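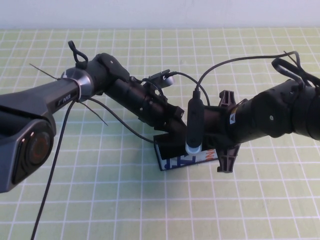 The arm over the grid mat, with one small box to work on.

How to Test Whether a Robot Arm Can Do a Chore

Many people ask whether a robot arm can put away groceries, sort a junk drawer or pack parts into a bin. The answer depends on the chore, the objects and how much help the arm gets. You can find out for your own case in a weekend, as long as you have access to an arm with a gripper and a table to put under it. Start with one box on a flat surface. If the arm can't manage that reliably, it won't manage a full shelf.

This guide covers a simple pick-and-place test, how to score it, and what the score says about real chores at home or in a small shop. It assumes the arm is already mounted and that you know how to move it and stop it.

What you need

- A robot arm with a two-jaw gripper
- A flat table with a grid mat
- Small boxes you don't mind crushing
- A tray or bin
- Masking tape and a marker
- A notebook or spreadsheet
- Zip ties for cables
- A stopwatch

Any mat with straight, evenly spaced lines will do. If you don't have one, draw lines on a sheet of craft paper and tape down the corners.

Step 1. Pick one chore and write it in one sentence

"Tidy the kitchen" is too big. "Move one tea box from the table to the tray without denting it" is a test. The sentence should name the object, the start, the finish and what counts as damage.

We have run this test on three chores so far: putting small boxes on a tray, dropping hardware packets into bins, and folding dish towels. The boxes went well. The packets were mixed. The towels were bad enough that we stopped early. The rest of this guide uses the boxes.

Step 2. Clear the table and check the cables

Take everything off the mat except the object. Move the arm slowly by hand or at its lowest speed through the full path, from the start position to the tray and back. Watch the cables the whole way. A cable that hangs fine in one pose can pull tight in another, or drag across the mat and push the box before the gripper gets there.

Leave enough slack for the wrist to turn. Tie cables to the arm on both sides of a joint, and leave a loop between the ties. Trim the tie ends if they reach anything that moves. Check that you can reach the emergency stop from where you plan to stand.

Leonilde Bastos, who wrote the first version of our checklist, puts the cable check before every session, even when nothing has changed since the day before. We used to skip it. Two of our early failures were a cable moving the box, and we had scored them as bad grips.

Step 3. Mark the start positions

Choose 12 spots on the mat and mark each one with a small piece of tape and a number. Spread them out. Put a few near the middle of the arm's reach and a few close to the limit. At each spot, decide how the box will be turned and write that down too. A box square to the grid lines is easier than one set at an angle, so include both.

Don't move the tape once you start. If you change a spot, begin a new sheet.

Step 4. Do the chore yourself first

Stand where the arm would be and move the box to the tray with one hand, using only your thumb and one finger. Do all the marked spots and time the whole round. This gives you something to compare with. It also shows you which spots are awkward. If a box is hard to pinch with two fingers, expect trouble with two jaws.

It took Idalina Figueiredo 40 seconds to do the full round, including putting the box back each time. The arm's best round took several minutes.

Step 5. Run it at low speed

Set the arm to its slowest useful speed and run each spot once. Stay next to the stop button and keep your hands off the mat while the arm is moving. Write down one of these results for each try:

Done: the box is on the tray, upright and undamaged.
Done with damage: the box is on the tray but dented or torn.
Dropped: the arm got hold of the box and lost it.
Missed: the arm never got hold of it.
Helped: a person had to step in.

Keep "helped" as its own result. It is tempting to nudge the box a little and count the try as done. At home, that nudge means somebody has to be in the room, and a chore you have to stand over hasn't saved you much.

Step 6. Adjust the grip

Most early failures come from the last inch of the move. If the jaws land on top of the box, raise the approach and come down more slowly. If they close and the box shoots out, the jaws are meeting it at an angle. Turn the wrist to match the side of the box. If the box dents, lower the closing force in small steps until it slips, then go back up one step.

Change one thing at a time and run the same spots again. If you change the force and the wrist angle together, you won't know which one helped.

Step 7. Run the long test

Once the arm gets through a full round without a miss, repeat the round until you have enough tries to trust. We did 245 tries with the boxes, spread over several sessions, the longest on a Saturday. Reset the box to its tape mark by eye each time. Small differences from one reset to the next are good for the test, as nothing in a kitchen is ever put back in exactly the same place.

Stop if you smell anything hot, hear a new noise, or see the arm end up somewhere other than where it was sent.

Step 8. Make it more like the real chore

This is where most chores fall apart. Add one difficulty, run a few rounds, then add another:

- Swap in a box of a different size
- Put a second box next to the first
- Turn off the overhead light and use a lamp
- Replace the mat with a plain tablecloth
- Ask someone else to put the box down wherever they like

The second box caused us the most trouble. The jaws need room on both sides of what they are grabbing, and two boxes standing close together leave none. A person slides one out with a fingertip without thinking about it. Our arm had to be taught that slide as a separate move, and it still knocks the neighbor over at times.

Reading your results

Add up the tries marked "done" and divide by the total. Then look at the "helped" column on its own.

For a small shop, a chore with few helped tries may be worth setting up even if the arm is slow. The parts come in the same shape every day, the bench stays put, and the arm can work while people do something else. Packing identical boxes is a fair job for an arm now.

For a home, look at the Step 8 results and ignore the ones from Step 7. A home is all Step 8. Things are soft, shiny, stacked, sticky or hidden behind other things, and they change daily. By that measure, our arm can put away a box from a clear table. It can't unload a grocery bag. Towels, as mentioned, are a long way off for us.

Common problems

The arm works in the morning and misses in the afternoon. Check the light first. Sun across the table can confuse a setup that relies on a camera. Close the blinds and run the same spots again.

The box turns in the grip. The jaws are too high or too far to one side. Aim for the middle of the box and check for loose contents that shift when it lifts.

Every try is off by the same amount. Something has been bumped. Check the mat, then the table, then the arm's mount, and redo your start positions.

The scores go down over a long session. Look at the box. After enough grips the sides go soft and it no longer behaves like a new one. Swap it and note the try number where you did.

Keep your sheets, including the bad ones. When you change the gripper or the software, run the same spots with the same kind of box and put the two sheets next to each other.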